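Shared Tables in the Student Residence: How Furniture Changes the Way We Study

2022-07-14
By the Clallis House study group

In our residence, Clallis House, there are two common rooms. One is always full in the evening and the other stays quiet, even in the exam period. Our group wanted to understand this difference. The rooms are the same size and have the same opening hours, so we supposed that the tables are the main reason.

We began in March with a short questionnaire. It was sent to all 203 residents by the house mailing list. After this we held 16 interviews, each one taking less than half an hour. We also visited both rooms in the evening for 5 weeks and wrote down how people were sitting.

The busy room, which everybody calls Skikinard after the old name of the building, has long tables. Students told us that it is easy to join such a table, even when you do not know the others. One student said that at a small table she feels like she is coming into a private conversation. The quiet room, Provia, has only small tables for two or four persons. Many people go there when they must read a difficult text, but they do not remain long.

The color and the surface of the table were mentioned more often than we expected. Several students prefer a white top, for the reason that papers and small things are easy to find on it. Others complained that white gets dirty quickly and that the lamps reflect in it.

Our study has some limits. We did not measure the noise, and we only asked people who live in the house. Day visitors from the Pretorius building use the rooms too, and their opinion is missing.

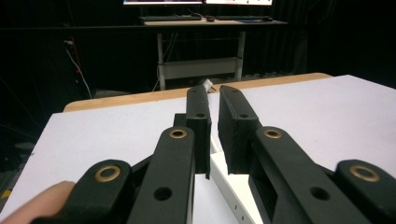 For the next year we propose to move one long table from Skikinard to Provia and to repeat the same questions. If the second room becomes more popular, the house can decide if it wants to buy new furniture or only exchange what it already has.

Related reports
Sleeping hours and early lectures
Who uses the bicycle cellar?
Cooking together on a small budget
Paper notes or laptop: a survey in Clallis House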